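3.2 Vessels and closures

The drinks station was laid out on a white table, and the same class of vessels was used in all sessions. Morelli (the protocol drafted by Lozano and Dixit) separates the service of a cold drink into opening, pouring, stirring and closing. Each step is assessed by the vessel it acts on. Glass and plastic containers are treated separately, as they differ in mass, in wall stiffness and in the way the neck is formed. A faceted decanter with a threaded neck is heavy for its volume and has few parallel surfaces near the shoulder.
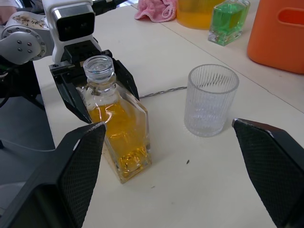

Tumblers with vertical fluting were preferred to smooth ones for short measures. The nominal fill was 100 ml for glass and 20 ml for concentrates, with a settling interval of 17 s before any further step. Fills outside these limits were discarded and the vessel rinsed.

Screw closures account for most of the time spent at the station. A cap must be brought over the mouth of the bottle and kept level before it is turned; if it is tilted, the first thread is easily crossed and the closure leaks. Thin-walled plastic bottles add a second difficulty, in that a firm hold deforms the wall and raises the level of the liquid in an open neck.

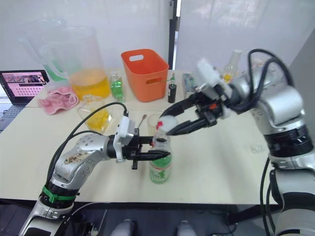

At what point should a plastic bottle be closed after pouring?
The cap is replaced before stirring begins, so that the bottle can be set aside and a knock causes no spill.

3.3 Stirring

Stirring was carried out in the serving glass with a long-handled metal utensil. The thin shaft displaces little liquid and can be used in a narrow glass without raising the level to the rim. Stock drinks were held in pitchers of up to 800 ml at the back of the table, clear of the working area.
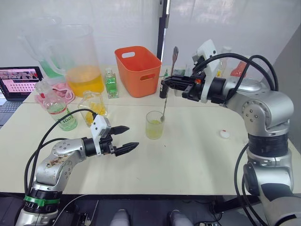 Figure 4. Stirring a pale yellow-green drink in a clear glass, with pitchers and an orange basket behind.

Mixing was judged by eye against the Nener colour card. Drinks containing fruit pieces were excluded, as the pieces collect at the bottom of the glass and obstruct the utensil.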